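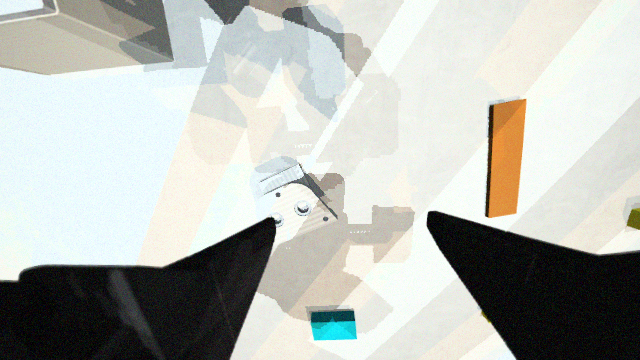 Bindu thinks the starter is fine and the flour is what changed. She left a note to that effect on the bench sheet, and Shoaib agrees with her.

09/02/2022

Rye trial, second batch. Same formula as the first: 2140 g dough total, whole rye from the new Clakley sack, salt at the usual rate. Water at 40 C going in. Mixed by hand until no dry flour was left, then into the two long tins, lids on.

The first batch had a gummy line along the bottom and a crack down one side of the top crust. I had put that down to the starter being fed late. Bindu's point is that the old sack was coarser and took up water more slowly, so the same amount of water may simply be too much now. Fair enough. Did not change the water today, wanted one more run to compare.

Proof: 118 minutes, until pinholes showed on the surface. The first batch went longer but I didn't write down the time. Please write down the time.

Oven: 60 minutes, high heat for the first part, then turned down. Tin nearest the door colored less, same as always. Swap them halfway next time.

Result: no side crack. Gummy line still there, thinner. Crumb sticks to the knife. Flavor good, a bit more sour than Maximiliano likes for the cafe order.

Loaves wrapped in cloth, not to be cut again until tomorrow. One end piece went to Raili, who wants it dry for her soup anyway.

Next: drop the water a little, leave everything else alone. Ask Dardo if any of the old sack is left at Farías. Starter fed at closing, jar is on the lower shelf.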